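Folding laundry on the bed, everything comes out crooked and wrinkled - help?

Posted by Weronika Ziółkowski
Jan 24, 2018
3106 views

Small room, no table, no dresser top. So all my folding happens on the bed. And it's bad. Tees come out lopsided, blankets come out as lumps, and by the time I'm done the bed itself looks slept in again.

What I do now, in order:

1. Pull the covers off or shove them down so I've got the sheet to work on. Dump the clean stuff at the headboard end.

2. Tops first. Spread one out, try to get it flat. Never really goes flat. The short sleeve ones are the worst, one sleeve always pops up while I'm smoothing the other, and the box on the corner takes up the spot where I'd like to lay the hem.

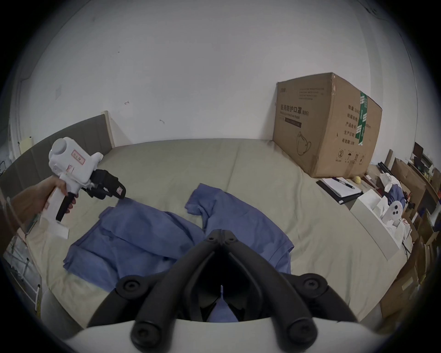 3. Fold in the sides, fold up the bottom. Stack. Stack falls over becuase mattress.

4. Blankets last, when I'm already sick of it.

Step 4 is a whole separate problem. The duvet is this soft green thing and I usually put it back before I do the blanket, figuring I'm almost done. Then I've got a soft blanket on top of a soft duvet on top of a soft mattress and there's no edge to line up with anything. I fold it in half and the half is a different size from the other half??

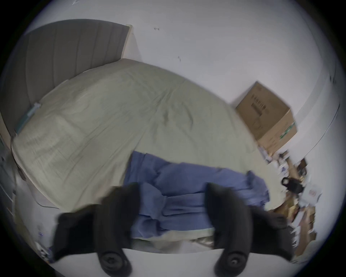
I've tried kneeling on the corner to hold it. Works until I need to move. Tried folding it standing up, arms out, chin on the middle. My arms are not long enough for that blanket.

Not looking to buy furniture. Rent in Rekcombe is what it is, there's no floor left, and the ironing board I had got left behind in the September move. I'd spend 10 dollars, maybe. Is there a trick or do I just live with lumps. Also what do I do with blankets after, the boxes are full.

Léonie Fleury
33 people found this helpful

Did this for years in a studio, so here goes, fast because I'm on my break.

Your order is backwards. Blanket FIRST, while you have the energy and before the duvet goes back on. Sheet pulled tight, tucked in if it'll tuck. A loose sheet moves with whatever you're smoothing and you end up chasing both.

Get something stiff. Doesn't have to be furniture. Biggest side of a cardboard box, cut off and opened out flat, lay it on the mattress. Now you have a table. You have cardboard in there already. Tape over the cut edges if it snags. When you're done it slides behind the headboard or stands against the wall.

For tees:

Face down on the cardboard. Hold both shoulders and give it one pull toward you, then one pull sideways. Smooth from the middle out, never from one side across to the other, that's what's flipping your sleeve. Sleeve in, side in, other sleeve in, other side in. Then bottom up to the collar, half again.

If you want them all the same width cut a second, smaller piece of cardboard and put it under the neck, fold around it, slide it out. Looks silly. Works great, my stacks are all the same now.

For the stack falling over - don't stack on the mattress. Stack on a box lid, or on the floor on a clean towel. Or file them standing up in a box like folders, which saves you the toppling thing and you can see what you've got.

Blanket: do it in thirds. Halves need you to match two far away corners and you can't reach. With thirds you bring one long edge in, then the other over the top, and if it's off by an inch it's hidden inside. Then roll or fold up from the short end. Put the ragged edge inside, the folded edge out. Done.

Where it goes after - foot of the bed, folded long. It's a blanket, it's allowed to be on the bed. Or inside a pillowcase and there's your extra pillow.

Londoño
2 people found this helpful

just roll everything. army style. takes no space at all and you dont need it flat. I have not folded a shirt since high school

also shake stuff out hard when it comes out of the dryer, half your wrinkles are from it sitting in the basket overnight (guessing)

Weronika Ziółkowski
Reply to Léonie Fleury

Ok thank you, the thirds thing makes so much sense. Going to cut up a box this weekend. Not the mask one though, that one's too handy where it is, I put papers and stuff on it.

Question on the pull part. I tend to pick things up by one point near the top and let them hang so I can find the corners. Then I set them down and everything's twisted. Is it the picking up that's wrong?

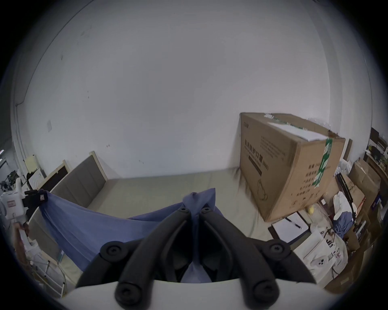 Blue one, held at the top. Box on the right.

And @Londoño it does sit overnight, yes. Rude of you to know that

Léonie Fleury
Reply to Weronika Ziółkowski

Yep, one point is your problem. It hangs down from wherever you've got it and the corners go wherever they want. Fine for shaking it out or finding which end is the neck, bad for laying it down.

Two points, always. Shoulder seam and shoulder seam for a tee. For anything square, two corners on the SAME short side. Let it hang from those, count to three, lower it so the bottom edge touches first and then walk the rest down away from you. It lands nearly flat by itself and you only have to smooth a little.

If you can't find the corners, find one, pinch it, then run your other hand along the hem until you hit the next one. Don't let go of the first. Same trick for fitted sheets but that's another thread and I don't have the patience today lol.

Clear off that corner of the mattress too if you can, even just while you fold. You want the whole width. Notebooks and little things go on top of the box for ten minutes and then back.

Grilon
0 people found this helpful

Hang the blanket over the door. Top of the door = your second pair of hands. Fold it in half over the door, line up the bottom edges, then slide it off and finish on the bed. Not sure how yours opens, mine squeaks but it does the job.

For what it's worth I keep my spare blanket in a Flurna bag, the zip kind, pushed under a shelf. Mine has held up ok, zipper's a bit stiff. Any big zip bag would do and a used one is well under your 10.

Weronika Ziółkowski
Reply to Grilon

Door opens onto the boxes so it only goes halfway, but halfway might be enough. Will try it with the blanket first and report back.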